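Open day at Dromus, bin picking cell: notes and questions
Forum: Handling and Assembly > Grippers and end effectors

tolva_mk2 wrote:

Went to the Dromus open day in November. Most of it was conveyors and a long talk on palletising, but they had a bin picking demonstration running at the back of the hall and I spent most of the afternoon there. Posting notes as a few people on here are looking at similar jobs.

Task: pick plain rectangular blocks, red and dark green, from an open sheet-metal bin and set them down on a tray. Arm is a KUKA. Two-finger gripper with a linkage on the fingers. The blocks are tipped in by hand at the start of each run, so the layout is different every time.

Gonçalo Paiva gave the talk. He quoted 147 picks attempted that morning with 4 misses, a miss being any cycle where the gripper closed and came up without a block. Payload is nowhere near the limit. Planning is done with Zinorix, which I had not seen before.

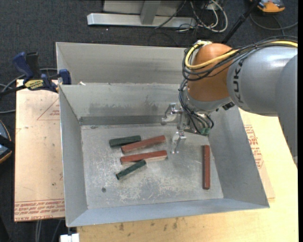 Bin picking cell at Dromus, five blocks left in the bin, gripper open.

Points I wrote down:

The bin walls slope, so a block against a wall can be hard to get both fingers round. Paiva said the planner gives those a low score and leaves them till last.

Blocks that touch each other are the slow case. If no grasp clears the neighbours, the arm makes a short push with one finger and takes another look.

Air was off for the first part of the afternoon for some other stand. The gripper is electric and was not affected.

Happy to answer what I can.

Pemberley_Controls wrote:

4 from 147 is a decent number for a demo but I would want to know how they count the pushes. If a push is not an attempt, the figure says little about cycle time. We had a quote from Futosura last year with the same gap in it. Every pick that needed three tries went down as one success.

tolva_mk2 wrote:

Fair. I asked. Pushes are not counted as attempts. He did not have a figure for how many there were. I timed a few cycles on my phone and got anything from 9 seconds to well over 20, the long ones all with a push in them.

greyscale wrote:

Is that a bar clamp on the rim of the bin?

tolva_mk2 wrote:

Yes, blue and black, on the left side.

greyscale wrote:

Then the bin position is only as good as whoever last tightened the clamp. For a demo, fine. On a line you want dowels or a proper nest, otherwise your wall clearances drift and you find out when a finger touches the sheet metal.

Hob_Nettle wrote:

Disagree. If the bin is located by the vision system at the start of each run, the clamp only has to stop it sliding. We ran a cell for 3 years with the bin pushed up against two stops and nothing holding it down. Never had a wall strike that traced back to the bin moving.

greyscale wrote:

Did you locate the bin every run or every pick? If the arm is shoving blocks about, it can shove the bin too.

Hob_Nettle wrote:

Every run. Heavy bin, light parts. I accept it would be different the other way round.

Pemberley_Controls wrote:

Back to the surface. The floor of that bin is well scratched. Bare scuffed metal gives patchy returns with most structured light sensors, and dark green on dull grey is not much contrast if they segment on colour. Did he say what they use?

tolva_mk2 wrote:

Depth first, colour only to sort after the block has been chosen. He was clear on that. He would not name the sensor. The one question he ducked was about shiny parts. Someone from Šindelář asked whether it would work on machined brackets and the answer was "bring us some".

Hob_Nettle wrote:

Plain blocks are the easy end in any case. Flat parallel faces, any two opposite sides will do for a grasp. I would not read across from this to castings.

marl_pit wrote:

Cable routing on the wrist would worry me more than any of the above. Yellow cable and a bundle of black ones round the outside of the joint, thin wires hanging down to the gripper connector. One deep reach into a corner and something snags on the rim. Put a dress pack on it.

greyscale wrote:

Agreed on the cables.

tolva_mk2 wrote:

I raised it. He said joint 6 is limited in software to keep the loop from winding up. I did not see it snag in the 40 minutes I stood there, for what that is worth.

marl_pit wrote:

A software limit does nothing about the loose wires at the gripper end. Any idea if they are taking customer parts for trials before the spring?

tolva_mk2 wrote:

They are. You send a box of parts and a drawing, and they want the bin as well if you have a spare. I will send some of our spacers and post the numbers in this thread, with pushes counted separately.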